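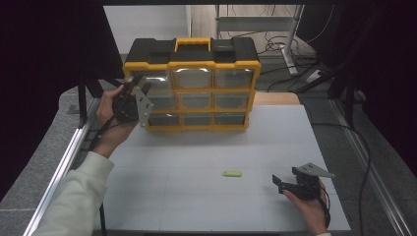 How do you keep small hardware sorted when you only use it now and then?

Posted by Harriet Mbeki, 2021-06-18

I moved my late father's workshop into my spare room and I'm slowly going through coffee cans of screws, washers, picture hooks, fuses and I don't know what else. I bought drawers, sat down with a cup of tea, and froze. Do I sort by size or by type, or by what the thing is for? I mostly hang shelves and fix the odd chair, so I'm no carpenter, but I would love to find a wall anchor in less than an afternoon!

Bheki Nel

By job, Harriet, every time. I sorted by size for 2 years and it was lovely to look at and no use at all. Now I have a drawer for hanging pictures, with hooks, nails and a bit of wire all together, and another for chairs, and so on. My wife can find things too, which she never could before — and she lets me know when I put them back wrong. Keep one drawer for odds and ends, and go through it each July or it will swallow the others.

Qusai Obeidat

throw most of it out. you will never use 50 fuses

Khrystyna-Mariia Stasiv

I'd be a bit gentler than Qusai, as these were your dad's. I kept one coffee can of my grandfather's just as he left it, and it sits on the shelf and makes me happy. For the rest, Bheki's way is good, but do split the screws into wood and machine first. Pencil on masking tape makes a fine label, and it peels off when you change your mind (you will).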